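Celery root has been in my kitchen most weeks since December, and I've finally settled on one way of cooking it. I tried it mashed, roasted in cubes and grated raw into a salad. The soup is the one I keep making.

I buy mine at the Saturday market in Calska, from Pornthip Thongsuk's stall. Hers still have some of the stalks on. Pick one that feels heavy. The very large ones can be spongy in the center, and you end up throwing out a good part of what you paid for.

Cut off the top and bottom, stand it up, and take the skin off with a knife. A peeler won't get into the knobby end where the roots are. Rinse off the grit and cut the rest into chunks. If you're not cooking it right away, put the chunks in a bowl of water with a squeeze of lemon so they don't turn brown. 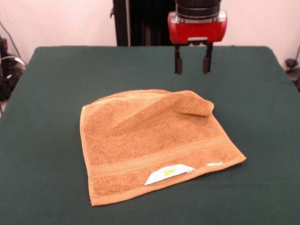
The orange terry towel.

For the soup I use 2 leeks, one medium celery root and one small potato. Cook the sliced leeks in butter over low heat until they're soft. They shouldn't take on any color. Add the celery root and potato, cover with chicken stock, and simmer until a fork goes through everything easily. Mine usually needs half an hour.

Blend it smooth, then add salt and a little cream. I used to put in nutmeg and I've stopped. Hongjun Dai made it for us with a chopped apple in the pot and I liked that a lot, though my husband thought it was too sweet. If you try it, use a tart one.

It keeps four days in the refrigerator. It gets thick overnight, so add a splash of stock when you warm it up. I've frozen it without the cream and that worked fine.

Save the stalks if yours came with any. They're too tough to eat plain but they're good in a pot of stock. The leaves taste like strong celery, and I chop a few over the top of each bowl.

Next I want to try it breaded and fried in thick slices.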